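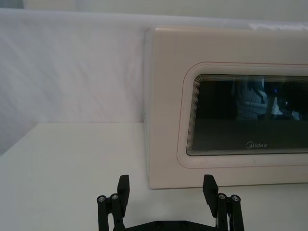 Microwave on a shared 15 A circuit, breaker trips after a while
Kitchen Electrical > Troubleshooting

kingi_bench
Posted Tuesday, November 18, 2025
Countertop microwave on a 15 A breaker, 14 AWG copper, circuit also feeds the fridge and two outlets in the dining area. Breaker holds for short runs. On anything over 9 minutes at full power it trips, usually when the fridge compressor is running too. House wiring is from the 80s. Is the breaker worn out, or is this plain overload? I have a spare of the same make and could swap it tonight.

ohmward
What is the input rating on the back label? Input, not the cooking power on the front. Cooking power is output and tells you little about the draw.

kingi_bench
Label says 1,250 W input. Fridge I measured with a plug-in meter at 153 W while running.

ohmward
1,403 W at 120 V is 11.7 A. That should hold on a 15 A breaker indefinitely. Something else is on the circuit or the breaker is weak.

J. Mwakalinga
Disagree with "should hold indefinitely" as a diagnosis. Microwaves have a power factor below 1, so the current is higher than watts over volts suggests. Compressor start adds a surge on top. Put a clamp meter on the hot at the panel and log it for a full run before replacing anything.

ohmward
Power factor on a transformer type is usually above 0.9. That gets you to 13 A at worst. Still under.

J. Mwakalinga
Under at the handle rating, in a cool panel. Where is the panel?

kingi_bench
Garage, west wall. In August it tripped far more often, now that you mention it. Clamp reading over a full run: 12.6 A steady, fridge on. I also turned off the breaker and found a hall outlet dead that I didn't know was on it. There was a dehumidifier plugged in there, rated 500 W. It cycles.

ohmward
There's your overload. Nearly 17 A when all three run.

Brian Lyimo
Check the breaker terminal too. I had one with a loose lug that read 52 C at the screw under load, neighbors were close to ambient. Main off, torque it to the value printed on the breaker.

kingi_bench
Dehumidifier moved to the laundry circuit. Lug took a quarter turn. No trips in two long runs with the fridge on.

J. Mwakalinga
I would still give the microwave its own 20 A circuit on 12 AWG. Do not put a 20 A breaker on the existing 14.

ohmward
Agreed on the second part. The first is optional at 12.6 A.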